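Stundance Hand-Held Gripper Kit: Evaluation Progress Report
Prepared by Bronisława Kalinowski for Sławomir Domański, Kingate
Period: January

1. Status

The evaluation of the Stundance paired gripper kit is on schedule. The washroom module, run on the Sidari fixture wall, is the third of the modules agreed at the outset. To date 383 demonstrations have been recorded, of which 154 belong to this module. The remainder cover shelf and sink tasks and were reported earlier.

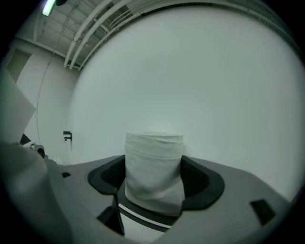

Of the 154 washroom recordings, 15 were rejected at review. In nine of these the pose track dropped out while the operator was turning. The other six were stopped early by the operator and carry no usable end state. The rejection rate is within the limit set in the purchase terms.

2. Hardware

Both units ran on the original finger pads. Pad wear is being logged, and no replacement has been ordered. Tracking relies on printed marker cubes fixed to each gripper body, with a head camera as the second view. Calibration is done at the start of each session. 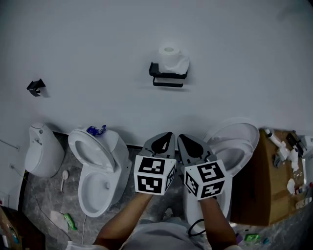
Operators report wrist fatigue toward the end of long sessions. Sessions have been shortened and a break added halfway. Jabłońska, the reseller, has quoted for a lighter body shell. We do not recommend the purchase until the current shell has been weighed against the published figure.

3. Roll handling

Roll placement and removal at the wall holder is the slowest task in the set. The approach angle matters more than grip force, and operators are now instructed to align the jaws before closing. 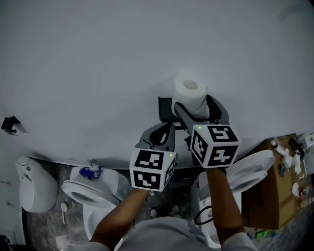 4. Next period

Complete the roll removal set and repeat the rejected recordings.
Test a second marker cube print with a matte finish.
Obtain a written service term from Jabłońska.
Submit the draft buy or return recommendation to Kingate.

No change to the budget is requested.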